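How I Sort My Vegetables Before I Cook (the Two-Plate Method)

I used to be the person with an onion rolling off the counter while the garlic burned. My cutting board was always buried, I'd find half the vegetables still in the bag after dinner was done, and every stew came out with crunchy bits where there shouldn't be any. Then my friend Kerttu Vainio came over to help me make a big pot of ratatouille and the first thing she did was ask for two plates. I thought she was hungry!

It's such a small trick, but I do it every time now, so let me walk you through it.

What you need

Two plates in different colors. Mine are red and green and came out of a mixed stack I bought at Ruslow when we moved in. Any plates will do, but get ones with a bit of a rim (cherry tomatoes are escape artists). You'll also want a clear table or a stretch of counter, a clean dish towel, and whatever you're cooking.

Step 1. Clear the spot

Wipe the table down and get the mail, the keys and the fruit bowl out of the way. My white table is pretty scuffed by now and I've stopped fighting it. A paste of baking soda and water takes off the worst of the gray marks, but go easy on a shiny top or you'll dull it.

Step 2. Wash and dry everything

Rinse the tomatoes and eggplant, rub them dry with the towel, and leave the onion alone until you peel it. Don't skip the drying — a wet eggplant slides all over the board and that's how I got the scar on my thumb.

Step 3. Split by cooking time

The red plate is for slow things, the ones that go in the pan first: onions, eggplant, carrots, peppers if you like them really soft. The green plate is for quick things that go in later, like tomatoes, zucchini and fresh herbs. Leave everything whole for now. You'll be surprised how often you change your mind once you see it all laid out.

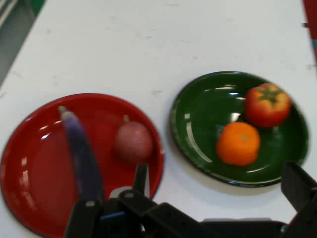
Onion and eggplant to the red plate, tomato on the green.

If you can't decide where something goes, picture it after 3 minutes in a hot pan. Still hard in the middle? Slow plate. Falling apart already? Quick plate. Mushrooms I go back and forth on. Kerttu puts them with the slow ones and I usually give in.

Step 4. Cut one plate at a time

Take the slow plate over to the board and cut all of it. Onion first, because it gets the longest in the oil, then the eggplant in chunks about as big as a walnut. I salt the eggplant and let it sit in a colander while the onion softens, then pat it dry before it goes in. Once the slow stuff is in the pan you've got plenty of time to deal with the other plate, and this is where the whole thing gets so much calmer. I even wash the knife in between!

Step 5. Use the plates again

The empty plates are handy for scraps and for parking the spoon. Just don't let raw meat anywhere near them unless you wash them well afterward.

A few extra notes

If you're cooking with kids, let them do the sorting. They love having a color to aim for, and they can handle whole vegetables long before you'd trust them with a knife.

For a big crowd I add a third plate for things that never get cooked, like lemon wedges and parsley.

Somebody asked me if bowls work. They do, but stuff hides at the bottom and I forget it.

Next up I'm going to try this with a curry, which has a lot more going on — I'll report back.

Related posts
Ratatouille for a Weeknight
How to Keep an Eggplant from Going Bitter
Cleaning a White Tabletop
Roswitha Dreßler's Tomato and Onion Salad

We use cookies to remember your preferences and see which pages people read. By staying on this site you agree to our cookie policy. Accept | Manage settings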